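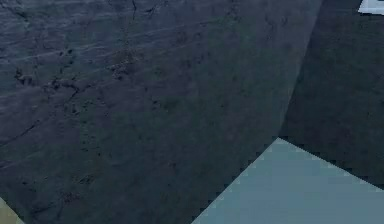 Re: [sim-tooling] Wrist camera inside collision geometry after reset

Posted 2025-08-09 by Lachlan Kereama

Hello Warrick and all,

thank you for the fast answer. I will quote the part I reply to and leave out the rest.

Warrick Hoani wrote:
> Are you sure the camera is inside the mesh? When I had this in July
> with the Dlamini branch, the camera was outside, but very near, and
> the near clip plane was set wrong. If you still get texture and
> shading on the surface, then it is probably not inside. Please check
> also if the depth buffer gives you valid values or only zeros.
> And which stage do you blame, the planner or the renderer?

You are right, and I was wrong in my first message. The render at the top of this one is from the episode I wrote about. The gray cracked texture takes most of the view, and you can still see the pale plane at the lower right, so the camera looks past the object and not from inside it. The depth values are also valid. I have corrected the title of the ticket, but I leave the subject line here so that the thread stays together.

So I now blame neither the renderer nor the clip plane. What I believe happens is this. Our reset samples the start pose of the arm and the poses of the objects separately. The planner in Clemden checks the links of the arm against the objects, but the camera body is not a link in our model, it is only a frame attached to the flange. The start pose is then accepted as free of collision, and the camera can end up with a large object directly before the lens.

I ran the reset with 88 seeds and logged the smallest depth in the first render. In 14 of them it was under our limit. For the perception module these episodes are useless, the pose estimator returns a confident result on a piece of texture, and the controller follows it. This last part worries me more than the reset.

I tried two changes:

1. A box for the camera body, added to the collision model. It helps, but the box must be longer than the real camera to keep the view free, and then the planner refuses some grasps which are good.

2. A check after the reset that samples again if too much of the depth image is near. It is simple and it works for me, but it changes the distribution of start poses and I do not know if the people who use Virnstead for evaluation will accept this.

I prefer the second one with a flag, default off. Is there an objection? I can send the patch against the Stonby main branch, it is small.

One more small thing. The stepped border between the dark surface and the pale plane is visible in the same render. Does anybody know if anti-aliasing is disabled on purpose in the headless mode? I did not find it in the config documentation.

Best regards,
Lachlan

Recent threads in this list
Planner timeout is ignored when the goal is a pose set
Headless mode: shadows differ between drivers
[PATCH] Write the random seed in the episode header
Flange frame convention, again
Depth noise model for short distances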